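Reading Ruth aloud in Muvcombe

July 18, 2021

The pastor of the Sernelo Street church in Muvcombe has led its Bible reading group for 18 years. We met in the church office to talk about the book of Ruth, which the group is reading this summer, one chapter a week, out loud.
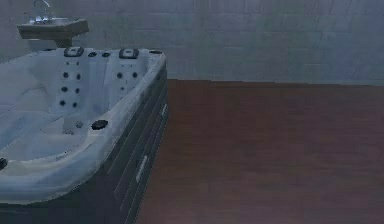
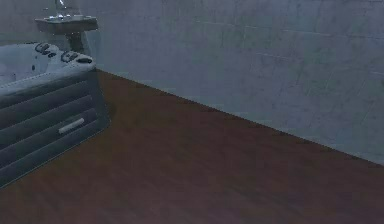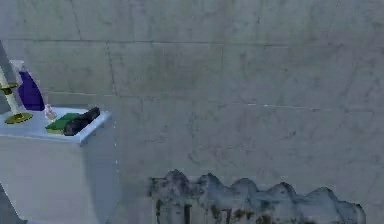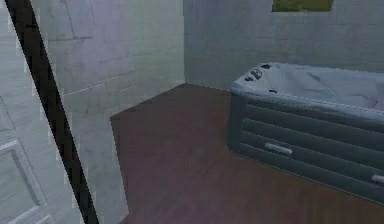 Why Ruth, and why out loud

"It is four chapters long and you can read the whole thing in roughly 20 minutes," the pastor said. "People know the line 'Where you go I will go' from weddings. Then they hear it in its place and find out a daughter-in-law is saying it to her mother-in-law, on a road, after three funerals."

The group started reading aloud in its second year. Members had been coming in with study notes and going straight to the notes. Now the chapter is read through by one voice, then there is a pause, then it is read again by another. Questions wait until after the second reading.

I asked what people hear the second time.

"Naomi, mostly. She comes back to Bethlehem and tells the women to call her Mara, which means bitter. She says she went away full and came back empty. Ruth is standing right there when she says it. The first time through, a lot of readers miss that."

The field and the threshing floor

Chapter two took two weeks because of the gleaning laws. Leviticus tells landowners to leave the edges of the field for the poor and the foreigner, and Ruth is both. The pastor handed out the passage from Leviticus 19 and had it read before the chapter. "Boaz does more than the law asks – he tells his men to pull stalks out of the bundles and leave them for her. You need to know the rule to see that."

Chapter three, the night at the threshing floor, is harder to lead. Scholars disagree on how to read it, and the pastor does not try to settle it. "I tell them Ruth is asking for marriage when she asks him to spread his cloak over her. I stop there and let them talk."

What comes next

The last chapter ends with a family list that runs down to David. The pastor plans to have it read in full, names and all. In the fall the group will join with readers from the Flomasberg church and begin First Samuel. There are five people signed up to read so far, and the pastor would like a few more.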